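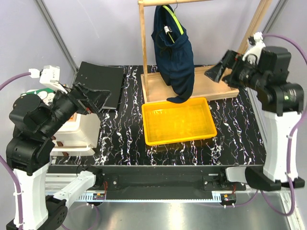
Student Projects | Robotics | Threads

Sointu Lehtinen
2026-07-25

Thread on what our summer robotics class has been doing, since a few people asked. We're in week six of a community college course and my team has two arms and a pile of laundry problems.

The task on paper: take a pair of pants off a hanger, fold them, put them in the yellow tray. Both arms have to take part. You can't pin the pants with one arm and do everything with the other.

We're learning this from demonstrations. One of us drives the arms through the task by hand, the computer records it, and later a policy gets trained on the recordings. Our target is 100 good ones before the class review.

As of last night we have 63. A recording only goes in if the pants end up inside the tray with nothing hanging over the lip. That rule was Ulla's and I argued against it for a week. I've stopped arguing.

Ulla Lappalainen is my teammate. She does most of the driving and I do most of the software. We swap on Fridays so neither of us gets stuck knowing one half.

The pants are navy with an elastic waist and a drawstring. We started with jeans. Too heavy, and the waistband wouldn't bend far enough to come off the hanger. Elastic is much easier on the grippers.

The drawstring is a pain though. It droops in a loop at the front and if a finger goes through the loop you've lost the run. We talked about pulling it out. The instructor said leave it in, real pants have strings.

The hanger is yellow-green. We had a black one first and the wrist cameras lost it against the dark fabric. Changing the hanger took five minutes and helped more than two days of me changing settings.

Same thing with the tray. Bright yellow on a black surface is easy to find. The surface has a white and purple marble pattern, which I worried about, but so far it hasn't caused trouble that we can measure.

How a run goes. Left arm takes the waistband on its side. Right arm takes the other side. Both lift a little, then one lets the hanger slip out. Then the pants go down flat, one leg over the other, fold in half, into the tray.

The slip is where we fail. If you lift too high the hook comes off the rail and now you have a hanger in the pants and nothing holding it. If you lift too low the waistband catches on the hanger's shoulder.

We keep a spreadsheet of failures. Columns are run number, who was driving, where it went wrong, and a notes box. Ulla's notes are one word each. "Hook." "Hook." "String." "Hook."

Software side: we record with a tool our lab calls Storker. It was written by students a couple of years ago. It works fine until the disk fills up, and then it keeps going and saves empty files. We lost a whole afternoon to that.

I added a check at startup that reads the free space and refuses to record if it's too low. It's a few lines. It has been merged, so the next class gets it too.

Cables. Ours are purple and tied along the links with white zip ties. Leave slack at the joints. Ours was too tight at first and the wrist camera dropped out every time the arm reached across. We cut the ties, let out more cable and tied it again.

Somebody asked about the walls. The pale walls around the workspace keep the background plain. Before that, people walking by were showing up in the recordings, and you don't want the policy learning anything from somebody's jacket.

We did a first training run on Tuesday with the recordings we had. It reached for the waistband with the left arm, got it, and then the right arm stopped in the air and stayed there. We let it sit for a while and then hit stop.

Our guess is that we pause too much. When you're driving and you're not sure, you hold still, and the recordings are full of that. So now the driver has to do a practice pass first and then record without stopping to think.

Ulla's times got a lot shorter after that. Mine got a little shorter.

The other team is called Drultness and they're doing cups. They finished recording before us. We're allowed to share code but not recordings, and they gave us their trimming script, which cuts dead time off the start and end of each file. Thanks again for that.

Next up: 37 more recordings, then train again, then move the tray a few inches and see if it still finds it. I expect that last part to go badly the first time.

If it works at all we'd like to try shirts in October, when the fall section starts. Sleeves will need a different plan. Ulla has drawn one on the whiteboard and I don't understand it yet.

Will post the results of the second training run here when we have them, good or bad.

Tags: student robotics, two-arm manipulation, laundry folding, class projects

We use cookies to remember your settings and measure traffic. Accept all | Manage preferences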